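Mivis 云打印网关
出品：Faltidano 软件
当前位置：首页 > 产品 > 办公与终端 > Mivis

把文件搬上云，大家都会了。把文件从云里弄到一张A4纸上，至今仍是一门手艺。

Mivis 是一套装在本地小主机或旧电脑上的打印网关软件，负责在云桌面、云端应用和办公室里那几台脾气各异的打印机之间传话。用户在浏览器里点“打印”，纸从走廊那头的机器里出来。写在产品介绍里平平无奇，做过的人都知道中间要死多少个驱动程序。

[立即试用] [下载安装包] [联系销售]

它解决什么问题

公司上了云桌面，会计在家里的平板上打开表格，一切顺利，直到她要打印。云桌面认得的打印机叫“Microsoft Print to PDF”，云桌面认为这就够了。会计不这么认为。

常见的土办法有这么几种：把文件存成PDF发给自己，再从手机发给同事，请同事代打；在云端服务器上挨个装本地打印机的驱动，装到第四个型号时后台打印服务开始自行重启；给打印机开一个公网端口，然后某天早上发现托纸盘里有一百多页来历不明的广告。最后一种我们见过，收到广告的那家客户说版式还挺讲究。

Mivis 的做法是在云端只放一个通用的虚拟打印机，真正的驱动全部留在网关这一侧。云端那边不管您用的是激光、喷墨、针式还是贴标机，统统当成同一台机器看待。作业送到网关以后再翻译成具体型号听得懂的话，翻译错了也错在您自己的办公室里，不会连累服务器上其他人。

主要功能

一个驱动。云桌面镜像里只装 Mivis 虚拟打印机。换打印机、加打印机、打印机退休，镜像都不用重新封装。负责封镜像的同事可能因此显得比较闲，请多包涵。

刷卡取件。作业先在网关排队，人走到机器跟前刷卡或输入取件码才出纸。工资条从此不必在出纸口躺一个下午供全楼层传阅。未领取的作业默认保留12小时，过时自动删除，管理员可以改。

断网续传。线路中断时作业留在云端队列，恢复后从断点接着传。我们在设计时参考了真实的分支机构网络，所以这个功能写得比较认真。

纸张规则。可以按部门、按用户、按应用设置双面、黑白和页数上限。老板的账号可以单独放行，界面上把这一项叫作“例外”，有的客户管它叫别的。

针式打印机支持。是的，还有人用，而且用得不少。多联发票、送货单、磅单，走的都是纯文本通道，行距可以按毫米微调。调这个需要耐心和几张作废的单子，软件只能帮到第一样之外的地方。

多网关管理。每个办公点一个网关，统一在 Lusarum 控制台里查看。Lusarum 是我们另外一款产品，单卖时是终端管理平台，随 Mivis 附送的是只含打印模块的版本。别的菜单也看得见，是灰的，点了会出现一个报价页面，提前跟您说一声。

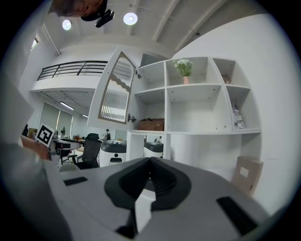
办公室内景，自下而上的视角

部署方式

网关软件支持 Windows 和主流 Linux 发行版。机器配置要求很低，仓库里那台本来准备报废的台式机通常就够用，前提是硬盘还健在。建议用有线网络。用无线也能跑，出了问题我们的技术支持第一句话会请您插上网线，所以不如一开始就插上。

安装步骤：

下载安装包，在网关主机上运行。
在 Lusarum 控制台里新建一个站点，复制注册码。
把注册码粘贴到网关的设置页面。注册码区分大小写，末尾多带的空格会自动去掉，这个改进来自大量工单。
网关会扫描本网段的打印机，勾选要发布的那些。扫描结果里若出现不认识的设备，请先问一圈，再决定删不删。
在云桌面镜像里安装 Mivis 虚拟打印机，完成。

网关只向外发起连接，防火墙上无需开放入站端口。如果贵公司的网络管理规定要求先填申请表才能不开端口，我们可以代为准备说明材料。

数据传输全程加密，作业内容不在我们的服务器上落盘。页数、时间、用户名会记入日志，供贵公司自己查账。我们对您打印什么没有兴趣，对您用什么型号的打印机则有一点点兴趣，可以在设置里关掉。

版本与授权

按网关数和用户数授权，不按页数收费。按页收费的生意留给卖墨粉的。

基础版
1个网关，50名用户以内。含通用驱动、断网续传、基本日志。没有刷卡取件，但有取件码。适合一层楼、几台机器、有一位“懂电脑的同事”兼管一切的公司。

专业版
用户上限100名，网关数不限。含刷卡取件、纸张规则、多站点管理、邮件告警。邮件告警默认发给管理员，可改成发给别人，很多管理员第一天就改了。

Rajput 扩展包
给用标签机、条码机和针式打印机的仓库、药房、物流网点准备的附加组件，可叠加在以上任一版本。内含标签模板编辑器和一套磅单样式。编辑器的外观停留在某个比较朴素的年代，功能齐全。我们做过一版漂亮的，用户在试用时找不到“保存”，于是原样端了回来。

用户数超过上述范围的，请联系销售单独报价。教育机构和非营利组织有折扣，折扣多少取决于材料齐不齐。

以上版本均可试用，试用期功能完整。到期后网关不会停摆，只是每份作业前面会加打一张写着“试用已到期”的封面。据我们观察，这比任何催款邮件都有效，尤其是在用彩色相纸的机器上。

兼容情况

云端一侧：主流云桌面服务、远程应用、浏览器里发布的办公套件。凡是能在会话里装一个 Windows 打印驱动的，基本都行。完全封闭、什么都不让装的平台，可以改用网页上传的方式，把文件拖进页面，再选打印机。笨一点，管用。

终端一侧：平板、手机、瘦客户机、家里那台风扇很响的笔记本，均无需安装任何东西。

打印机一侧：凡是网关主机自己能打出来的，Mivis 就能打。反过来说，如果这台打印机插在自己的电脑上都不肯干活，我们的软件也劝不动它。购买前请先打一张测试页。

已知不支持：传真一体机的传真功能；依赖厂商专有软件做套准校色的大幅面绘图机；以及任何需要先拍两下侧板才开始进纸的型号。最后这一类其实能接入，只是拍的动作要由您安排。

常见问题

云端会话里看到的打印机名字能改成中文吗？
能。也请起个别人看得懂的名字。我们在客户现场见过“新打印机”“新打印机2”和“新打印机（旧）”三台并排站着，最后那台是最新的。

员工在家能用家里的打印机吗？
可以，在家里的电脑上装个人网关，算作一名用户的附属设备，不另收费。管理员可以按人开关。财务部门多半希望关着，请内部商量好再来问我们哪个是默认值。默认是关。

打印出来是乱码怎么办？
先看是不是打印机收到了它不懂的语言，在网关里把该设备的输出格式换一种再试。换过仍是乱码的，把网关日志导出发给支持。请发日志文件，手机拍的屏幕照片我们也会看，看得慢些。

打印速度会变慢吗？
普通文档感觉不出来。带大图的演示文稿会慢，网关会先压缩再传，压缩比例可以调。如果一份23页的幻灯片每页都铺满了会议合影，慢的原因就比较清楚了。

网关主机坏了怎么办？
专业版可以设一台备用网关，主机失联后自动接手。基础版需要在另一台电脑上重装，再把注册码填一遍，配置会从控制台同步回来。队列里的作业仍在云端，不会丢。

能统计谁打得最多吗？
能。按人、按部门、按月都行，导出成表格。公布之前请三思，我们有客户把排行榜贴在了茶水间，后来又自己撕了，据说榜首是行政部，打的都是节约用纸的通知。

升级要停机吗？
网关升级需要重启一次服务，排队的作业会等它。可以在控制台里设定升级时段，默认凌晨三点。选这个钟点是因为那时很少有人打印，凌晨三点仍在打印的公司，我们建议先关心一下人。

从别家产品迁移麻不麻烦？
可以导入打印机清单和用户组。刷卡系统的卡号也可以导入，前提是原厂商肯让您导出。谈这件事的时候语气最好温和一些，合同到期之后再温和就来不及了。

服务与支持

购买后含一年升级和工单支持，续费自愿。不续费软件照常运行，停在当时的版本，安全补丁除外，安全补丁一直给。

工单在工作日上午九点到下午六点处理。支持团队的同事都有自己负责折腾的一台老打印机，说起卡纸来很有共同语言，偶尔说得略长。

每年九月会发一次大版本，其余时间只修问题。有客户提出希望更新频繁一点，也有客户提出希望永远不要更新，九月是两边都不太满意之后定下来的。

订购前请准备好下列信息，报价会快很多：办公点数量、云桌面用户数、打印机品牌与型号清单、是否需要刷卡、是否有针式或标签设备。型号请抄机身上的铭牌。写“门口那台白的”，我们也会回复，回复内容是请您去看一下铭牌。

[索取报价] [下载管理员手册] [查看打印机兼容表]

相关产品
Lusarum 终端管理平台
Rajput 标签与票据扩展包
Mivis 个人网关（随授权附送，不单独销售）

产品功能以实际安装版本为准。墨粉、纸张及打印机本身不在销售范围内。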